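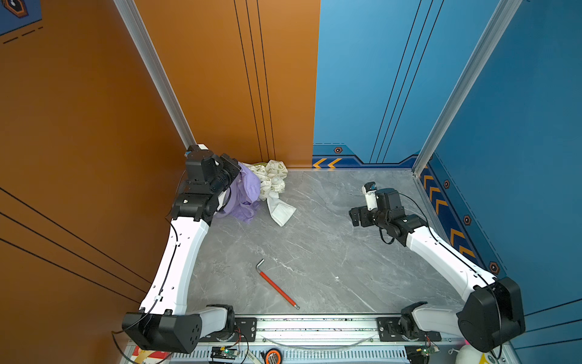 Notes for the Sekel evening talk — keep it under half an hour, leave time for the fabric swap

Okay, hello everybody, thanks for coming out in the dark. (Wait for the chairs to stop scraping.) My name's on the sheet, so I'll skip that part. I want to talk about the heap. You've all got one. It's the pile in the corner of the sewing table that you shoved back there when you needed room to cut, and then it moved in and started paying rent.

Mine began with a pillowcase project in April. I pushed the leftovers into the back corner of my table so I could get on with a zipper, and I told myself I'd sort them after supper. Ask for hands here: who has fabric sitting in a corner right now? Put my own hand up first.

So, part one. What's in a heap?

In my experience it's nearly always one plain cloth, one print you loved too much to cut properly, and a strip. There is always a strip! Plain lavender is a great example, because lavender goes with far more than people think. Lay it next to a cream print with green in it and you've got the start of a table runner, and the white strip you were about to throw out is your border. Hold up the lavender sample and the print sample now. Pass them to the left, and remind people I'd like them back this time.

Tell the Elsa story here. Elsa Huttunen came over to borrow my good shears and stayed until nearly midnight pulling things out of my heap and saying "but this is lovely, why is it on the bottom?" I had no answer. I still don't.

Part two. Getting it out of the corner.

Start with the strip. I know, it feels backwards — you want to grab the big stuff. But the strip is the bit that's wandered out onto the table, it's easy to pull free, and once it's flat you can measure it and be done with it. Then the plain cloth. Take it by one edge and give it a good shake before you try to fold anything, and check for pins first (I have learned this with my bare feet). The print goes last. Spread it face up so you can see which way the pattern runs.

Then fold everything to the same width. I use an old cookbook as my template, wrap the fabric around it and slide the book out. Jarmo Turunen uses a ruler and gets much sharper corners than I do. If he's in the room, make him demonstrate.

Slow down here, I always rush this bit.

Anything narrower than my hand goes in the strip jar. Anything bigger gets folded and stood on end like a file, so I can see it all without digging. If I can't decide, it goes in the swap bag, and whatever's in the swap bag leaves the house. Nelli Väisänen got most of mine last winter and made a quilt top with 48 squares in it. I'm very proud of that quilt and I did none of the work.

Part three. The tabletop itself.

Short one. A smooth, hard surface is wonderful for laying out because cloth slides where you want it. It's also terrible, for the same reason, once you start pinning. I put a bath towel under slippery fabrics. Esko asked me at the last talk whether a cutting mat does the same job, and yes, it does fine, though you'll want a big one. Mine came from Nieminen and it's lasted well.

Pale tops show up every dark thread, which I like. Patterned tops hide white scraps completely. I once lost a bias strip on mine for a whole afternoon and it was lying right there in front of me.

Questions, then the swap. Tables open along the window side, up to 10 pieces each on the first go-round, and please unfold things before you take them so you know what you're getting. Pentti has the key and wants us out by nine. Remember to collect the lavender sample!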